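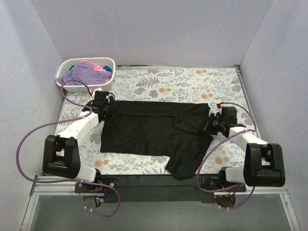
Do we have to home it every single time, even if we only popped out for a coffee? One of the Wednesday group asked me that, and yes, I'm afraid you do. If the power has been off, or somebody has had the covers open, or you simply weren't there, home it. It takes less time than arguing with me!

Right, so these are my notes for session 4, looking after the folding cell at Flemthorpe. Bring them with you, I will not be printing more.

Start with the mounts. Both arms are fastened along the near edge, and everything else depends on those bases staying put. Power off, hand on the white forearm, and rock it gently. If the base moves with you, nip up the plate bolts, a little on each, going round twice. Don't lean on the key. We stripped a thread in December doing exactly that and lost a whole afternoon to it (my fault, I'll own up).

Next, cables. These are the purple ones, and they cause more stoppages than everything else put together. Check the red connector at the gripper end first – push it home, then give it the tiniest tug. Then follow the cable back with your fingers and look at the ties. A tie should hold the cable and still let you twist it. Leave plenty of slack round the elbow, more than looks tidy. Last year's group pulled theirs in nice and neat and the gripper dropped out every time the arm reached across for a sleeve.

Then swing each elbow through its full travel by hand, slowly, and watch the loops while you do it. If a loop catches on the base or on the basket, sort it now.

Grippers: wipe the fingers with a dry cloth every 7 shirts. Lint builds up and dark cotton is the worst for it. When the fingers start letting go of a hem, clean them before you touch any settings, please. The Onuoha worksheet tells you to raise the grip force first and I really don't agree with it.

Test fold to finish. One short-sleeved shirt laid sideways, 3 clean folds in a row and you can sign the log. If it fails on the second sleeve, suspect the arm on that side and go back to its cable. Settings are in the Turon folder, page 77, and the spare ties are in the drawer at Prarnby until I remember to fetch them.

Last updated: March
Shares: 3 | Comments: 7
Contact the course office | Back to top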